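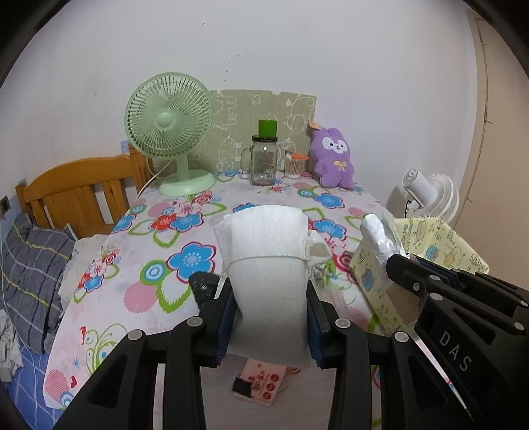
Foam bundle tied with string, over the guest bed

Wrapping small breakables in thin foam sheet: tape or string?

Asked in Packing & Moving

I'm packing up a spare bedroom and have a lot of small ceramic pieces to wrap. Most are figurines and little dishes from Girnwood, none of them worth much, but I'd like them to get there whole. I bought a roll of the thin white foam sheet and I'm folding it around each piece and tying it across the middle with white string. The one in the photo is typical.

My problem is the loose flap. However I fold it, a corner sticks out at the top, and I don't know if that matters once it's in a box. I tried packing tape on the first few and it tore the foam when I opened one to check.

Questions:
Is one string around the middle enough, or should I go both ways like a parcel?
Do I need to do something about the flap?
I have 33 pieces. Can they all go in one box?

The fan is going too, so any advice on that is welcome. It's a desk fan with a round cage and I don't have the original carton.

3 answers

Answer 1 (accepted)

String is fine for foam. Go both ways. With a single tie the ends can work open when the box gets shaken, and then the piece slides out of one end. Run it around the middle, cross it underneath, bring it up over the ends and knot it on top. Don't pull so hard that the string cuts in.

Tuck the flap before you tie. Lay the piece on a corner of the sheet, not along the edge. Fold that corner over, fold both sides in, then roll toward the far corner. The last corner ends up flat on the outside and the string holds it down. If you already have a pile done your way, push the flap under the string and leave it.

For anything with a thin part (handle, ear, tail), wrap that part first with a small strip, then wrap the whole piece. Two layers of the thin stuff is the minimum. I use three on dishes.

If you want tape, use painter's tape or put the packing tape all the way around so it sticks to itself.

Whether 33 fit in one box depends on size, but I would split them. Put crumpled paper in the bottom, heavier pieces first, then a sheet of cardboard, then the lighter ones. Fill the gaps until nothing moves when you tilt the box. Write on the side what's in it, and on the top which way is up.

Answer 2

For the fan, see if the cage comes off. Many of them have clips or one small screw at the bottom of the rim. Take off the front, take out the blade, and wrap the blade by itself. Coil the cord and tie it loosely, don't wind it tight around the stem. If the cage won't come off, stand the fan in a tall box on its base and pack towels around the head. Pillowcases work too. You have to move the bedding anyway.

I paid Stullier for a dish kit with cardboard dividers when we moved and used it for figurines. It was OK. The dividers were too tall for small things, so I had to put paper under every one.

Answer 3

just use socks

Comments

Asker: Thanks, the corner method works much better. Redid 21 of them tonight and the flap is gone on all but the square dishes. Those I tucked under the string.

Reply to Answer 1: How much foam did you go through? I have a 200 foot roll and can't tell if I need another one.

Reply to Answer 1: Depends how big you cut it. Do ten pieces and see what's left on the roll.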